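Projects | Reports | Funding | News | Contact

Projects > Pulgate Bag Library > Progress reports > November

Progress report to the Flernis Fund
November 2, 2019

The Bag Library has now been open for one full season, and we can report that people in Pulgate will borrow a bag. Getting them to bring it back is the part we are still working on. Of the 576 bags bought with the first payment, 364 are in circulation or on the shelf, and 193 are listed as "out," a word that covers a lot of ground. The rest wore through and were retired, mostly after being asked to carry potatoes.

The cotton totes are the ones that vanish. They are good bags, which was our mistake. The string bags come back promptly, often with an onion skin still in them.

After the spring meeting you asked us to look at a clear bag for the market stalls, so that stallholders can see what is already in it without having to ask. Chiang, the supplier we used for the totes, does not make one. Prasard does, and sent us 35 to try. They are see-through plastic with beige piping along the seams and the rim, and handles trimmed to match.
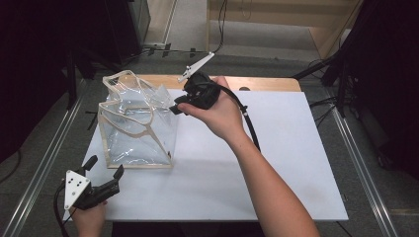 Stallholders like them. Shoppers are divided, chiefly along the lines of who buys vegetables and who buys cake. The main complaint is that an empty bag slumps at the top and the handles fold in over the opening, so the person packing has to hold it open with one hand and load it with the other. This is slow when there is a line. We asked Prasard for a stiffer rim and were sent a very polite brochure.

Creasing is the other issue. The sides pick up folds in storage and keep them. We tried hanging the bags on hooks, which helped the bags and used up all the hooks.

Spending is on track except for labels. We ordered paper ones, then it rained, and now we have ordered the other kind. The difference came out of the printing budget, so the autumn leaflet will be one sheet and will have to make its case quickly.

Before the next payment we plan to:

- move the return bin to the bus stop side of the market hall, where people pass it on the way in
- try a small deposit on the cotton totes only
- keep the clear bags at four stalls through the winter and decide on a larger order after that

The deposit will need your approval, as the original agreement says all loans are free. We can send wording for that clause whenever it suits you - it is short.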